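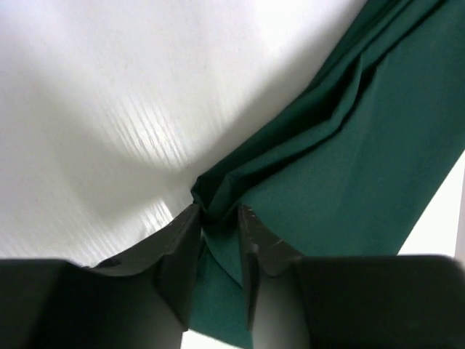
Figure 4. Streaks of reflected light across a white surface.

4. Glare, Contrast, and the Table Surface

4.1 Background to the home visits

The first part of this paper dealt with lighting in hallways and stairwells, where most earlier work on low vision at home has been done. The present section turns to the dining table. Older adults with reduced vision spend a large part of the day at a table, and many of the tasks they report as tiring are carried out there: pouring, cutting food, sorting pills, reading mail, and finding small objects that have been set down a moment before.

The Murklow housing study enrolled 80 households, each with at least one resident over the age of 65 who reported difficulty seeing in ordinary room light. Of these, 77 completed both the opening interview and the home visit. Three households withdrew before the visit, two for health reasons and one following a move out of the district. Several homes were visited more than once so that daylight and evening conditions could both be recorded, and the full set comprises 178 visits. All visits were made by the second author or by an assistant trained by her, using the same recording sheet throughout.

Residents were asked to sit where they normally sat for meals. The observer noted the position of the window, the type of lamp over or beside the table, the finish and color of the tabletop, and whether a tablecloth or place mat was in regular use. Residents then described in their own words any part of the table that was hard to look at. No object was moved until this description had been written down.

4.2 Reflected light

Glare was the most frequent complaint in homes with light-colored tables. Residents rarely used the word itself. They spoke of a "bright patch" or a place where "things wash out," and one resident said that she had stopped using the seat nearest the window in winter, when the sun was low. A textured finish does not remove the problem. Where the surface has a fine grain, reflected light may break into narrow streaks of the kind shown in Figure 4, and several residents found a broken reflection harder to ignore than a single bright spot.

The effect depends strongly on viewing angle. A tabletop that looks evenly lit to a visitor standing in the doorway can be very uneven to the person seated at it. For this reason the recording sheet asked for a rating at seated eye height in addition to one made standing. The two ratings disagreed in 13 homes, and in every one of those homes the seated rating was the worse of the two. We recommend that any future survey of this type record both.

Objects placed on the table can add further reflections. Glass mats, framed photographs, hand mirrors, and the screens of telephones were all present on tables in regular use. Residents tended to attribute the resulting glare to the lamp overhead, and in many cases had already changed the bulb, sometimes more than once, before the visit took place.

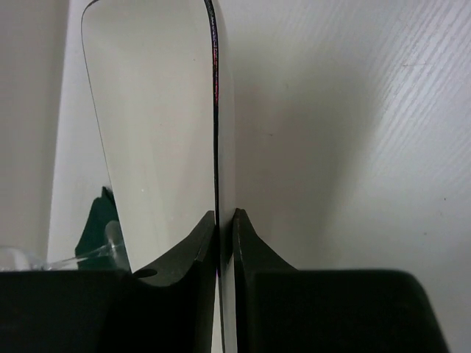

Figure 5. Thin panel with a rounded corner and a pale, reflective face.

Reflective faces present a second difficulty. A smooth, pale face takes on the tone of the room around it and may come close to the tone of the table beneath. Residents with reduced contrast sensitivity described reaching for such items and misjudging where the edge lay. A dark border, even a narrow one, was mentioned as helpful by residents who owned items of both kinds. The interview did not ask about borders directly, and these remarks should be treated as a prompt for later work.

4.3 Marks and contrast on pale surfaces

Many households in the study had chosen a white or near-white table on the advice of relatives or a furniture store, on the grounds that it would brighten the room. The residents' own opinions were mixed. Those who valued the pale surface said that crumbs and spills were easy to find. Those who disliked it gave much the same account with the opposite judgment, reporting that every small mark drew the eye and that they could not tell by sight whether a speck was a crumb, a stain, or a scratch. Some had wiped the same spot repeatedly before concluding by touch that nothing was there to be removed. 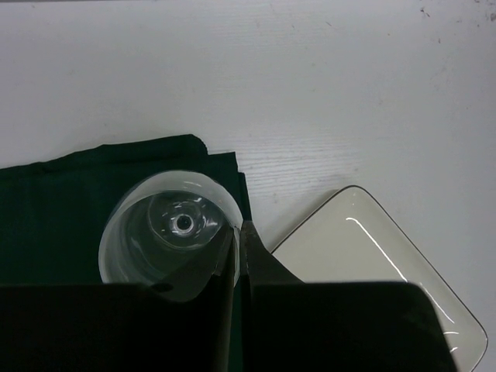
Figure 6. Small dark specks and scuff marks on a white tabletop; a dark green cloth lies nearby.

Tableware raised a related issue. White plates on white tables were common, and residents who used them described setting down cups partly on the rim or missing the plate with a fork. The usual advice, repeated in several leaflets that residents had kept, is to place a dark cloth or mat under the plate. Of the residents who had tried this, most had continued with it. Those who had given it up named laundering, slipping, and the look of the table when guests came.

Wing-yan Tse, who conducted the follow-up interviews, recorded a further pattern that had not been expected at the design stage. Residents who used a cloth commonly folded it and left it in one place between meals, and then used it as a landmark. A cup was "to the right of the cloth" and the pill box was "above it." The cloth had in effect become a fixed point from which other objects were located. When a family member tidied it away, residents reported that the whole table took longer to read.

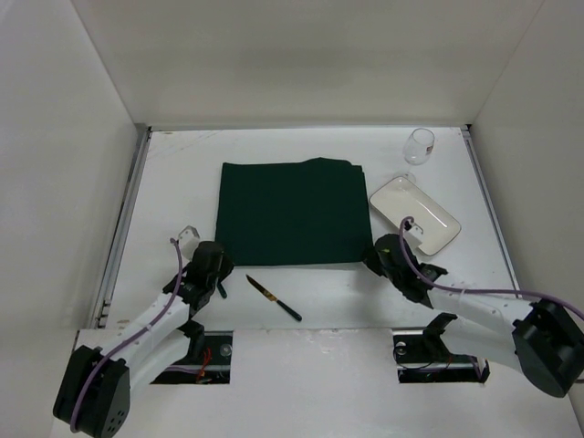
Clear glass was the item most often named as hard to find on any surface, pale or dark. Residents dealt with it in different ways. Some had moved to colored tumblers, others kept one glass in a fixed corner of the table, and a small group filled glasses only with juice or tea so that the level could be seen. Water remained a problem for this last group, and two residents said that they drank less of it than they had been advised to.

4.4 Trial of a matte covering

A subset of households in Broltidow agreed to use a matte table covering, supplied under the name Oltex, for the month of November. The covering was offered in a dark and a mid-tone shade, and residents chose between them. Gizella Rácz visited at the beginning and end of the month, repeating the seated and standing ratings described in Section 4.2.

Seated ratings improved in most of the homes, with the largest change at tables facing a window. Residents who had chosen the dark shade also reported that white plates were easier to place. Complaints about the covering concerned its edges, which curled in heated rooms, and its weight when carried to the sink. A scoring method adapted from the Tiêu contrast scale was applied to the second set of ratings only, and those scores are therefore listed separately in the appendix. Coverings were left with the households at the end of the month, and residents were told that they could return them to the housing office at any time.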